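The cart finally gets sorted

I have been promising myself since August that I would deal with the wire cart, and yesterday I ran out of excuses. It came with us from the old apartment on Zernden Street, still full of whatever we tossed into it on moving day. We have walked past it, dusted it and piled more on top. My friend Brock MacDonald once looked at it and asked if it was "a system." It was not a system.

So I put on some music, made a giant mug of tea and started with the woven basket, the beige checkerboard one I love way too much (it goes with everything!). Underneath it there was still the cardboard and the boxes in the cart to deal with.

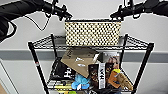

What do you do with flat cardboard you might need again?
Keep one good piece for mailing things and put the rest out with the recycling the same day.

I'm terrible at that second part - I always think I'll ship something big someday. But the rule I've settled on is that if I can't name what a thing is for, it goes. Boxes are the worst for me. A nice sturdy box feels like a crime to throw out, even when I have nothing to put in it.

The soft stuff was more fun. I'm a sucker for a plain white cushion with a bit of rope trim, and a dark gray twist like this one gives it just enough going on. I can see it on the chair in the hall, or maybe on the bench if I ever finish painting the bench.
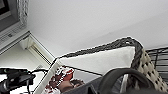

How often should a catch-all basket be emptied?
Once a month is plenty for most homes, or whenever you have to dig to find something.

I got through most of it before dinner, and the donation bag is by the front door. The bench is next, once I pick a color - I'm stuck between two greens and open to opinions.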